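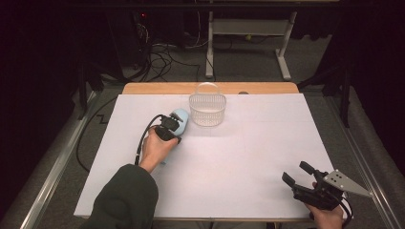
Week 6: Storage products and the promise of a tidy house

The storage trade sells containers, but what it advertises is a changed person. Keep those two apart for the whole of this session. A container is a modest object with a modest job. Take a clear plastic basket with an arched handle: it will hold a soft toy, it can be picked up in one hand, and you can more or less make out what is in it. Those are real merits, and they are all the merits it has. The advertising copy in your reading packet claims a good deal more, and most of what follows is about the gap.

1. What is being claimed

Look at the Dorel catalog pages first. Three kinds of claim are mixed together, often in the same sentence. There are claims about the object (it stacks, it has a lid). There are claims about the household (you will find things faster, you will buy fewer duplicates). And there are claims about your state of mind (calm, control, "breathing room"). The first kind can be checked on the kitchen floor with a tape measure. The second could be checked, though I have yet to see a seller do it properly. The third is close to uncheckable as written, and I suspect that's why it gets the largest type.

When you mark up the pages, use a different color for each kind. Last year most of the class found the first color running out by the second page.

2. The Fastard survey

This one gets passed around a lot, so read the small print. Fastard asked 200 customers whether they felt "more organized" after buying a set of bins. Almost all said yes. Fine. But the people asked had bought the bins, had chosen to answer a questionnaire from the company that sold them, and were asked 18 days after delivery. Each of those three facts pushes the answer the same way. A person who has just spent a weekend sorting a closet will feel organized whether the stuff went into bins, shoe boxes or paper bags.

Nothing in the survey separates the sorting from the container. That is the whole problem, and no larger sample would fix it. A comparison group told to sort the closet and buy nothing would have cost the company very little. Ask yourself why a company might prefer to skip it.

3. Does clear plastic help?

The usual argument is that you remember what you can see. It sounds right, and I believed it for years. The evidence in the packet is thin: one trade article and a blog post that cites the trade article. There is also a reasonable case against it. A shelf of see-through tubs is a shelf of visible clutter, and people get used to visual noise and stop looking at it. Labels may do the same work for less money. I don't know which side is right, and neither does anyone selling you a tub.

Note also how much "clear" can cover. Ribbed or frosted walls let light through and blur everything else, and they still get sold under the same heading.

4. The Kelmendi method

Kelmendi is a course, sold in 25 short lessons, and it is more careful than the catalogs. It tells people to discard first and buy containers last, which is decent advice and cuts against the trade's interests. Then lesson 19 arrives with a recommended shopping list. Read the lessons on either side of it and decide whether the list follows from anything. My view is that it doesn't, but I've had good papers argue the reverse.

One thing to watch for — the course blames relapse on the customer every time. If the closet fills up again, you skipped a step. A method that can't fail under its own rules hasn't been tested by its successes either.

5. For Tuesday

Read the Nikirus brochure, four pages, and skip the foreword. Pick one household claim and write a page on what would count against it. Be specific about who you would ask, when, and what you would compare them with. "More research is needed" will get you no credit.

If you have a storage bin at home that you bought more than a year ago, write down what you think is in it before you open it. Bring the list and be ready to say how it went.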